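Version note: the column `over_ball` was renamed to `ball` in June. If your scripts are older than this, please read the section "Changes" first.

# Rakia: spoken commentary from club cricket streams

Rakia is a collection of short audio clips with transcripts, taken from the live streams of the Flemisden cricket league. It holds 3000 clips from 165 matches, played on 8 grounds. Each clip contains the commentary for one delivery, and each is joined to the line in the scorebook for the same delivery.

The work was started by Manaia Hoani and me (Jarrah Pearce) when the league began to stream its matches for members who could not come to the ground. We wanted to know how well a speech recogniser understands a commentator who speaks quickly, in wind, with a tractor behind him. At that time the answer was: not well. The word "googly" was written in eleven different ways, and "leg bye" was very often "goodbye".

## What is in the folder

```
rakia/
 clips/ one .flac file per delivery
 transcripts.csv one row per clip
 scorebook.csv one row per delivery, also those without a clip
 players.csv player codes, no names
 grounds.csv ground codes and boundary sizes
 tools/ small scripts for checking and for splitting
```

Clips are mono, 16 kHz. We did not remove noise and we did not change the loudness. A clip begins when the bowler starts to run, or when the commentator starts to speak of this delivery, whichever comes first. It ends before the next delivery, so some clips contain a long talk about lunch.

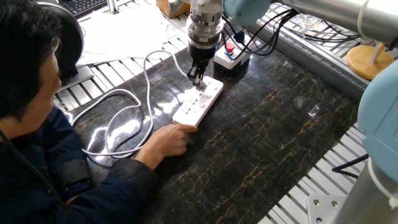 *Power strip and white cable on the marble tabletop.*

## Columns in transcripts.csv

| Column | Meaning |
|---|---|
| `clip_id` | match code, innings, ball |
| `ball` | over and ball, for example 14.3 |
| `speaker` | code of the main commentator |
| `text` | transcript, with punctuation |
| `text_raw` | the same, lower case and without punctuation |
| `overlap` | 1 if two people speak at the same time |
| `noise` | none, wind, crowd, engine, other |
| `checked_by` | initials of the second reader |

The transcript keeps false starts ("he's – no, he's dropped it"). Laughter is written as `[laugh]` and words which we could not understand as `[unclear]`. We did not correct the grammar of any speaker. Please do not correct it either if you send us changes.

Wides and no-balls are a known difficulty. In the scorebook they do not count as a legal ball, so the next delivery has the same number. We add a letter: 14.3, 14.3a, 14.3b. If you read the column as a decimal number, the letters will break your import, and in a bad case 14.10 becomes 14.1 (this happens when an umpire has lost count and the over is very long). Read it as text.

## Speakers

There are 5 main commentators. Guests are all marked `G`, also when the same guest comes back later. Rawiri Rakena commentated more matches than any other person, and his voice is in almost half of the clips. This is a real weakness of the collection. A model which is trained on all of it will learn Rawiri very well, including his habit to say the bowler's name only at the end of the over.

For this reason we give two splits:

- `split_random` – deliveries are mixed. Good for a quick test, but the results will look better than they should.
- `split_match` – a whole match is always in one part only. Please report this one if you publish numbers.

We tried to make a third split by speaker, but the test part became too small to be useful.

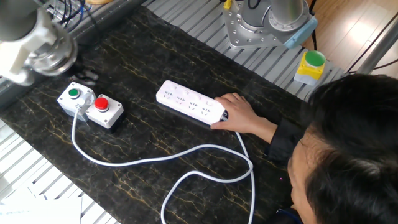 ## How the joining was done

The scorebook and the stream do not use the same clock. The scorers write the time at the start of each over and at each wicket, and they write it from their own watches. Maxine Sheehan wrote the script `tools/align.py`, which uses the wickets as fixed points and then stretches the overs between them. After this, a person listened to every over start and moved the marks by hand where it was needed.

Rain makes trouble. When play stops, some streams were left running and some were stopped and started again with a new file. In `scorebook.csv` the column `break_before` has the value 1 for the first delivery after any stop. If you study the pace of the speech through an innings, you should leave those deliveries out or treat them separately, as the commentator often explains the whole match again for people who have just joined.

The video is not part of Rakia. The league keeps it, and members can watch it for the rest of the season. Please do not write to us for the video.

## Consent and names

All main commentators signed a form before their clips were used. Guests were asked by the host during the stream and again afterwards by e-mail. If a guest did not answer, the clip was removed, but the delivery stays in `scorebook.csv`.

Players are more complicated, as their surnames are spoken in the audio. The names of adult players are left in, with agreement from the clubs. Matches with junior players are not included at all. In the transcripts, each surname is replaced by a code such as `P_041`, and the code is the same through the whole season. Any player may ask to be taken out, and we then put silence over the name in the audio.
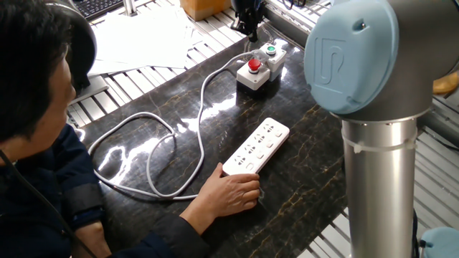

## What it is good for, and what not

We have used Rakia for testing recognisers on sport vocabulary, and for a small tool which proposes a text summary after each over. The tool is called Henare and it lives in its own repository. It still confuses byes with leg byes.

Rakia is not good for learning which shot was played. Commentators are at the far end of the ground and they guess. We compared two commentators on the same innings and they often did not agree if a ball was driven or pushed. Do not use it for betting products in any form; the licence forbids it.

## Quick start

```
python tools/check.py --root rakia/
python tools/split.py --by match --out splits/
```

`check.py` should end with the line `all clips found`. If it reports a missing clip on Windows, look first at the length of your folder path.

## Changes

- `over_ball` is now `ball`.
- Ground code `NIS` (Nistell) had the wrong boundary size on the pavilion side. Corrected.
- Alby Tapsell found a match in which the innings were exchanged. Corrected, and `check.py` now tests for this.
- Double spaces were removed from `text`. `text_raw` is not changed.

## Licence

Transcripts and scorebook: CC BY-NC 4.0. Audio: research use only, with the form in `LICENCE-AUDIO.md`. Please open an issue if you find a mistake, and give the `clip_id` with it.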